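**Grescombe, January 12, 2025** - The town's old bus depot, built in 1935 and now mostly occupied by people with laptops, spent the week establishing which of two hand-held grippers is better at picking up a cereal bowl. The answer will be of interest to anyone who has ever tried to teach a robot arm to set a table, and to the neighbours, who have been wondering about the hours.

The trial was run by the Te Moana workshop, a small robotics outfit that has leased the depot floor since March. It put the gripper it already uses, made by Planico, up against a newer model from Bratbridge. Both are held in the hand like an oversized pair of tongs. A person does the chore, the position of the gripper is tracked through the black-and-white markers fixed to it, and the recorded motion is later handed to an arm that is expected to take the hint.

Each model was to complete 300 pick-and-place runs: bowls, cups, folded cloths, and the pair of glasses that every such test seems to end up including. The same operators used both, swapping over at the tea break so that no gripper got only the fresh wrists.

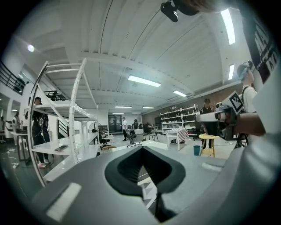

Planico went first, on the grounds that its batteries were charged. The workshop has used the model long enough to know its moods. The jaws close evenly, the trigger is stiff for the first half-hour and fine after that, and the housing has a seam that finds the same spot on everyone's thumb. Operators who had complained about the seam for months were noticeably protective of it once a rival was on the bench.

The Bratbridge model is lighter and has a softer trigger. Opinions on the trigger divided early. Those with small hands liked it at once. One of the larger-handed operators closed the jaws by accident so often in the first session that the logging software began filing his runs under "idle".

## Bowls and cups

On dishes there was little to choose between them. Both handled cups well and both were poor at plates lying flat, a job that defeats most two-jawed things, including some people with mittens. The Planico did slightly better with wide bowls, where its wider opening meant the operator didn't have to line up the rim so carefully. The Bratbridge was quicker on anything with a handle.

Quicker is a loaded word at Te Moana. A fast run looks good on the day, but if the hand whips about, the recorded path comes out jagged and the arm reproduces it with great loyalty. The workshop's own arm once learned to set down a mug with a small flourish that belonged to a former intern. It took a fortnight to get it out again.

So the team scored smoothness separately, and that brought the two models level. Bratbridge operators finished sooner and wobbled more. Planico operators took their time and complained about their thumbs.

## The cloth, which nobody enjoyed

Folding was the hard part of the trial and took up most of the arguing. A cloth has no handle and no rim and changes shape when you look at it sternly. To fold one you need a gripper in each hand, working together, and the tracking has to know where both of them are for the whole fold.

That is where markers matter. When one gripper passes in front of the other, its marker can disappear from the camera's view, and for a moment the software believes the hand has stopped, or left, or is somewhere near the ceiling. Patterns on several sides of a cube give the camera more chances to find a face than a single flat square does. They also give the operator something to knock against the furniture.

The workshop tried both arrangements with both models. With a flat marker, the Bratbridge lost tracking more often, probably because its lighter body encourages people to turn it further. With a cube on, the difference mostly vanished. Planico's losses were fewer to begin with and came in the same place every time, at the moment the operator reached across to smooth the far corner.

The error allowed was 2 millimetres, measured at the fingertips. Anything over that and the run was repeated, after a pause in which the operator was permitted to say something short.

"I've folded tea towels all my life," one of them told this reporter, "and I have never before been asked to do it again because my elbow was ambiguous."

## Lights, floors and other people

Neither manufacturer supplied the depot, and the depot had views of its own. It has a great many ceiling lights and a polished floor that shows them all again, which gives a tracking camera two sets to deal with. Late in the day someone suggested turning a few off. The cameras liked this and the operators did not, and after one dim session the lights went back on.

Other tenants kept working through it. The Te Moana people share the floor with desks and monitors, and anyone crossing to a desk had to choose between walking behind the operator and waiting. Most waited. One person took to reading the error messages aloud while she did so, and was asked to do her waiting further off.

Cables proved a more lasting grievance. Both models can be run from a battery, and both were mostly run on a lead, as a lead doesn't go flat halfway through a folding run. The Planico's comes out of the back of the grip and hangs more or less out of the way. The Bratbridge's comes out lower and likes a chair leg. The workshop has written to the firm about this, politely, with a drawing.

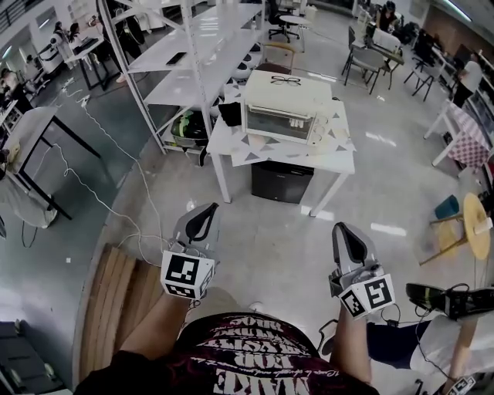 ## What it costs

The Bratbridge model was quoted at $900 a pair, markers and leads included. Planico's price depends on how many you order and, according to the workshop, on who picks up the phone. Te Moana already owns its set, and so was comparing a real invoice against a warm feeling.

Spare parts favour the older model. The fingertips on both are soft and wear out, and the Planico's slide off and on without tools. The Bratbridge's are held by a tiny screw at each side. One of those screws went missing on the second day of the trial. The floor has been swept for it with a broom and then with a magnet, and on the third day it was replaced by a screw from somebody's sunglasses, which fits beautifully. The sunglasses have been set aside.

There was also a question about charging. The Bratbridge shows a green light when it is full and an identical green light when it is nearly so. The operators put up with this until the afternoon a whole block of cup runs stopped short, after which they charged everything overnight and no longer consulted the light.

## The verdict, such as it is

The workshop will keep the Planico grippers for folding and buy a pair of the Bratbridge for cups and anything else with a handle. This means that every operator now has to learn two triggers, an outcome that had been raised at the start as the one to avoid.

It also leaves a question over the data. Motions recorded with one gripper don't sit neatly beside motions recorded with the other, as the jaws are different lengths and the software measures from the tips. A correction has been written. It works for cups. For bowls it puts the arm slightly inside the bowl, and the person who wrote it would like it known that this was a first attempt.

Operators were asked to fill in a comfort form at the end of each session. The Bratbridge came out ahead on weight and on heat in the palm. The Planico was ahead on "would use again tomorrow", though a couple of the forms had this underlined with a note saying they would be using it again tomorrow regardless.

Bratbridge said by email that it was pleased with the result and that a revised cable exit was being considered. Planico said it was also pleased with the result. It did not mention the seam.

A second round is planned for March, with the grippers mounted on an arm and nobody's wrists involved. The workshop is looking for household items to try, particularly lids, awkward jars and tea towels that have seen some life. They can be left in the box inside the depot's side door on weekday mornings. No cutlery, please; they have had enough of forks.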